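Kosari Folding Craft Table, white

I bought my first Kosari back when I was still cutting quilt blocks on the kitchen floor, and my knees have been grateful ever since! We carry it in one size now, and I've sold 66 of them out of the back room (Carola Haberkorn took two, one for her and one for her sister). It folds flat, the latch is stiff for a week or so and then loosens up nicely.

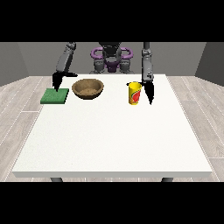
Quilters ask me about room to work more than anything else, so let me talk about that. You want your rotary mat up front and your pins, rulers and thread parked at the back. A plain white top with the front left clear and everything bunched along the back half, like the one in the picture, is pretty much how I set mine up on a cutting day. Fabric slides, you don't snag anything, and dark thread ends show up right away.

Wipe it down with dish soap and a soft rag. Please, no irons on it without a pad! Next batch comes in October, and you can put your name down at the counter.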